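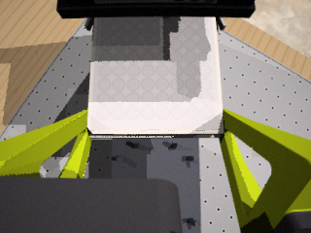 A well plate between the green fingers of a gripper, from above, in a computer render.

Visit report: the standing sets at Grerholm

Grerholm is a former cold store on the east side of the harbor, converted for television production and used for the past two seasons of Wendside, the police drama made by Renance. The building was open to visitors for one afternoon in August between two shooting blocks. I went mainly to see how the interiors were put together, having spent too many evenings trying to draw a floor plan of the station from the episodes.

Visitors went through in small groups. Ours was taken around by Areti Bakalis, the art director, with Senan Keane from the lighting crew joining us in the main hall. Photography was not allowed on the sets themselves. Coats and bags stayed in the old loading office.

The hall holds two stages. Stage A contains the police station: squad room, Inspector's office, corridor, two interview rooms and a stairwell that goes up eleven steps and stops at a platform. My floor plan was wrong in one major respect. The interview rooms are not at the end of the corridor. They stand on the far side of the hall as a separate unit, and the walk from corridor to interview room is always a cut. Bakalis said the first season tried it as a single move and gave up when the camera operator could not clear the door frame.

Nearly all the walls are timber frames with painted ply, on wheeled braces. Any wall of the squad room can be taken out by a crew of four. The ceilings are partial. Keane pointed out that the squad room has real ceiling tiles over the desks only, and stretched fabric elsewhere so that light can be pushed through it from the grid. Daylight outside the windows comes from lamps bounced off a white cyclorama, and the harbor view is a printed backing 80 feet long. There is a night version on a second track behind it. Seen from close range, the backing is soft and a little too blue. Keane said this is corrected when the picture is graded.

Stage B is smaller and is redressed for each story. On the day it was set as the kitchen from the fourth episode, where Gobnait Flanagan's Detective Rourke finds the letters. The drawers open, the sink is connected to a tank, and the stove does not work. The kitchen is larger than it looks on screen by a good margin. I would have guessed the opposite.

The prop store was the most useful stop. It is laid out by story number, then by scene, on steel shelving. There are 334 case files in the squad room cabinets and each has typed pages inside, although only the top sheet normally gets read by the camera. Tomás Dunne, who runs the store, let us handle a few. The pages repeat after the sixth or seventh sheet, and some carry over names from the first season, including the dockyard suspect who was written out before the final script. Viewers who freeze the picture in the archive scene will find him on the second shelf.

After a break for coffee there was a talk in the canteen by Märta Aasen, who edited both seasons. She ran the closing interrogation from the finale in three versions: the first assembly, the cut delivered to the network, and the broadcast cut. The assembly ran around nine minutes and had almost no reaction shots. The broadcast version is under five and stays on Flanagan through most of the confession. Aasen said the change was made late, and that the actor playing the suspect had to re-record several lines because they now fell over someone else's face. I had noticed the difference in sound on first viewing and had put it down to the transfer.

Questions were mostly about a third season. No answer was given, beyond the fact that the station set remains standing and the lease on the building has been extended. One person asked about the unresolved car in episode two. Aasen said the scene explaining it was shot and dropped for length.

Practical notes: the tour takes two and a half hours, most of it standing on concrete. The hall is cold even in summer. The canteen takes cards only. The nearest bus stop is at Mac Mathúna, the ship chandler, and from there it is a ten-minute walk along the quay – follow the rail line and use the second gate, as the first is for trucks.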